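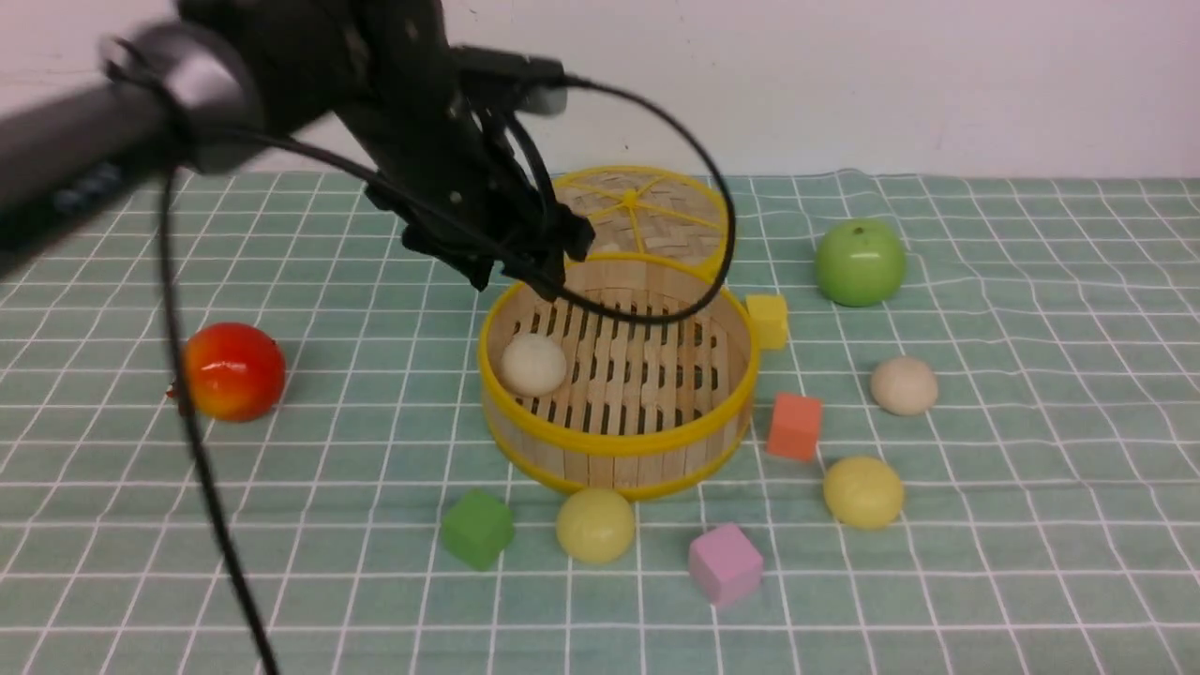 Limited-slip differential (usually LSD, or just "diff" if you're stood in a paddock)

A limited-slip differential is a gearbox-like lump that sits between the driven wheels and stops one of them hogging all the power. I've rebuilt quite a few by now, so this entry leans towards the ones I know, and I've left the heavy maths to other pages.

Why you'd want one

An ordinary open diff lets the two driven wheels turn at different speeds, which you need for going round corners. The trouble starts when the inside wheel goes light. It spins, the outside wheel gets barely any more shove than the spinning one, and you sit there making smoke while someone in a slower car drives past (ask me how I know!). An LSD resists that difference in speed, so more of the effort reaches the tyre that still has grip.

Main types

Plate diffs use a stack of friction discs squeezed together by ramps when you get on the throttle. The Pridness unit in my own hatchback has 8 friction faces a side and chatters like mad in car parks. Ramp angles matter a lot — a shallower angle, measured the way most makers do it, locks harder — and you can have different ones for power and overrun.

Helical diffs use gears and no plates at all. They're quiet, they last for ages and they're lovely on a front-wheel-drive road car, but lift a wheel clean off the ground and most of them act much like an open diff again.

Viscous diffs have plates running in thick silicone fluid. They're gentle and a bit slow to wake up, and old ones go tired.

Preload

Preload is the resistance there before you touch the throttle. Caradog Morgan, who taught me to shim a diff on his kitchen worktop, always set his on the low side and let the ramps do the work. Kartini Simanjuntak runs hers much tighter at Grenis, where the hairpin is bumpy, and she's quicker than both of us, so take your pick.

Oil and upkeep

Plate diffs want the right oil with friction modifier in it, and they want it changed often. I do mine every 2,000 miles, or after 6 track days if that comes first. A bit of grey paste on the drain magnet is normal. Flakes aren't.

See also: open differential, locked differential, torque steer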